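Demonstration teaching (robotics)

Demonstration teaching is a way of giving a robot a new task by having a person perform the task through the robot, either by moving its arms directly or by steering them from a distance. The movements are recorded along with the camera views, and the recordings are later used to train a control program. It is also called teaching by showing, and in some workshops simply "demos". The method is an alternative to writing out each motion in code, and is mostly used for handling jobs where the objects vary in shape, position or stiffness.

Methods

In hand guiding, the operator takes hold of the arm and moves it through the task while the joints record their own positions. The motors are set to carry the weight of the arm so that it can be pushed with little effort. Hand guiding is cheap and easy to learn. Its main drawback is that the operator's own hands and sleeves end up in the camera views, where they will be missing once the robot works alone. Guiding two arms at once is also awkward for one person, and guiding a hand with separate fingers is harder still.

In remote control, or teleoperation, the operator stands clear of the robot and works a second device. This may be a pair of handheld controllers, a sensing glove, or a smaller copy of the arm known as a leader. The robot follows the operator's movements after a short delay. Operators usually need a few sessions before they can pick up small items reliably, and many find that judging distance is harder than moving the fingers.

A mixed approach is common - the arm is placed by hand guiding at the start of a task, and the finer work is done remotely.

Workspace

Most demonstration work is done on a table, with two arms reaching in from the operator's side. The objects are everyday ones such as trays, packets, tablets and cloths. Rooms with household furniture are often preferred to bare laboratories, as a program trained against a blank wall may do poorly when a sofa or a patterned rug comes into view.
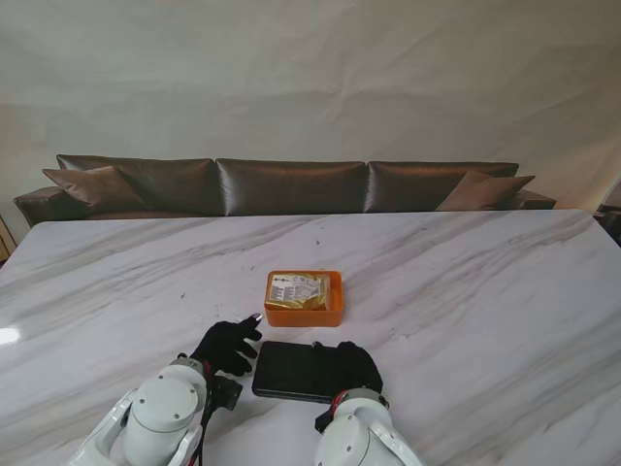
Lighting is a frequent source of trouble. Polished stone and glossy plastic throw back glare that shifts with the time of day, and a set of recordings made only in the morning can give a program that struggles by late afternoon. Some groups close the blinds and use fixed lamps. Others leave the light alone and record at different hours so that the variation is included.

Views

A fixed camera shows the whole table and both arms. It is useful for seeing where things are, but the hand often hides the object at the moment of contact. For this reason a small camera is commonly added at the wrist. Its view is narrow and often partly filled by the fingers, with the object very close and sometimes out of focus. Training generally uses both views together with the joint positions.

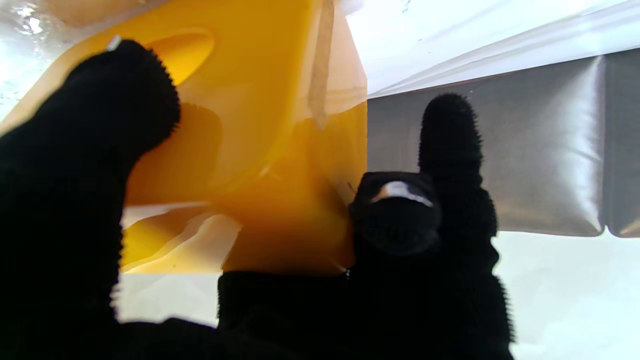
Wrist view: black knit-covered fingers in front of a glossy yellow-orange plastic object.

Fabric coverings are used on some hands to add grip and to protect the joints. They wear, and loose fibres can change the outline of a fingertip in the camera view. A worn covering is normally replaced between sets, with a note made in the log.

Recording practice

A single run of a task is called an episode. Short tabletop tasks are often capped at 90 seconds, after which the episode is stopped and the objects are reset. Failed runs may be deleted, or kept and labelled so they can be used to teach recovery.

The Wundano set, recorded by the firm Zoltness under operator trainer Danai Pappas, holds 792 episodes of tray and packet handling. Its notes recommend 300 practice episodes for a new operator before any are kept. The later Sama set is larger, at 4000 episodes, and mixes hand-guided and remote-controlled runs. Users of the Sama set have reported that the two kinds differ in speed, the hand-guided runs being slower at the start and smoother at the end.

Limitations

A program trained this way tends to copy the habits of its operators, including pauses and needless detours. The Chrysikopoulos checklist, a one-page form used when reviewing episodes, asks the reviewer to mark hesitation, regrasping and any contact with the table. Agreement between reviewers is fair for table contact and poor for hesitation.

See also

Leader arm
Hand guiding
Teleoperation
Wrist camera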